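Coutinho Hand-Held Gripper, second version

We've been comparing this one with the Drendudia two-finger since May 2018, and we love how it handles cloth! The blue pads face each other at an angle, so a fold of blanket or a bag strap gets pinched right at the tips — great for bedroom work.

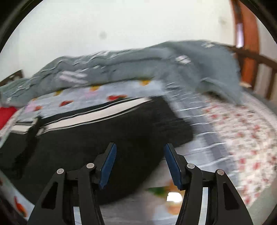

A reader at Ploltamwood wrote in that the Drendudia still wins on thin sheets, though their crew switched to the Coutinho for anything with a handle.

Pads are sold in packs of 12 and swap out with one small driver. Sullcombe stocks both grippers, and the next batch ships in June.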